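Does a Thousand Simulated Pickups Tell Us Anything?
Final report, robotics project course, Warneck campus
Team Pakine

1. What we set out to check

The assignment was to train a two-arm controller in simulation and report how well it did. Most teams before us reported one success number and stopped there. We had read their reports and did not believe the numbers, so we spent a good part of the term on what counts as a success.

Our task is called Bucur in the course code. It involves a soda can and a shallow red box on a wooden table, with a robot arm on either side. The right arm does the handling. The left arm has no job in this task, but the controller still has to command it, and we wanted to know if it would keep out of the way.

2. Setup

We used the Nangate scene files the course provides and changed very little. The table texture, the beige tray at the front and the items along the back edge are all stock. We asked if we could remove the tray and were told to leave it, so that teams could be compared.

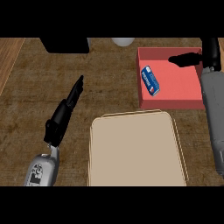
Figure 1. Right gripper over the box, closed, with the can on its side by the left wall.

Figure 1 shows why we stopped trusting the original success check. The check only asks if the can's center is inside the walls of the box. A frame like this one passes, and it would pass no matter how the can got there. A can that rolled in after a bad grasp scores the same as one that was set down carefully. We think this flatters every controller tested on this task, ours included.

3. Training and scoring

We collected 200 demonstrations by teleoperation and trained on those. Evaluation was 1000 runs with the can's starting pose changed each time. The stock script scored all of them. We then pulled 16 runs and went through them by hand, which was slow – the viewer crashes if you scrub backward.

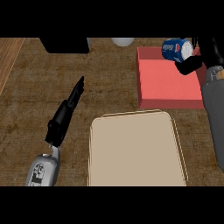

Figure 2. Can held above the back corner of the box by the right gripper. Left gripper closed, holding nothing.

Grasps like the one in Figure 2 caused the most arguing. The fingers are around the lower side of the can and the can is tilted. Half the team called that a good grasp. The other half said the simulator's contact settings are generous and a real can might slip. We had no real arm to test on, so we left it open in our notes.

4. What we would not claim

We are not giving a headline success rate. The script produced one, but 16 hand-checked runs are too few to correct it, and in several of them we disagreed with the script. We also can't say the left arm has learned to stay clear. It may only be copying the demonstrations, where we mostly left it alone.

5. For the next team

Fix the check first. Log finger contact and the can's speed as it enters the box, and save them with every run – we added this too late to use it. Budget more time for hand scoring than you think is fair. Our modified scoring script is in the course folder under Pakine, with the contact logging switched off by default.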